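Stolliton and Metell Walking Group
Minutes of the November meeting
Held on Tuesday, November 15, 2022, in the back hall at Stolliton

Welcome
The chair welcomed everyone in out of the rain and said how lovely it was to see so many faces, including several we had not seen since the spring (and thank you to whoever brought the ginger cake, it went in no time). Apologies were read out and the October minutes agreed, with one correction: the stile that needs mending is at the Metell end of the path and not at the Drakos Farm end.

Money
The balance stands at £226 after the hire of the hall. Subscriptions have come in from 51 members so far. Anyone who still means to pay is warmly invited to do so before Christmas, and the envelope will be on the tea table as usual.

Autumn walks
The coast walk at Dunport was much enjoyed, even with the wind, and the café there kept the soup going until the last of us arrived, for which we have written to thank them. The river walk was shorter than planned as the lower meadow was under water. It was agreed to try it again in May, and to ask the farm about using the upper gate if the meadow is no better.

Winter programme
There was a long and friendly talk about whether to start at ten or half past. Half past won it. The January walk will be the Metell loop, with a shorter way round for those who would like one. Dogs are welcome on both but must be on leads past the sheep.

Coach to Dunport
A coach for the summer outing has been priced at £80 deposit. Agreed to book it, and to ask for 2 stops on the way home this time, as one was felt to be rather hard on some of us.

Hall and meeting place
Members talked over the look of the places we meet in, and there was a good deal of fondness for a bit of colour on the woodwork and doorways. No decision was needed.

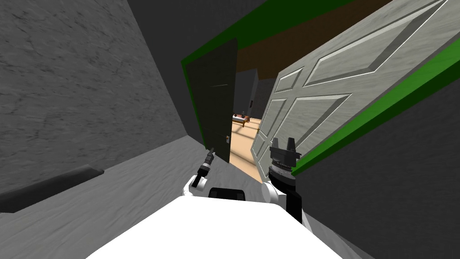
Grey walls and bright green trim along the corridor.

Any other business
A pair of brown gloves was left behind after the Dunport walk and is still waiting to be claimed. The new route leaflets are nearly ready to print, and spare eyes for checking the spelling would be most welcome.

The meeting closed at ten past nine. Next meeting in the new year, same hall, tea from seven.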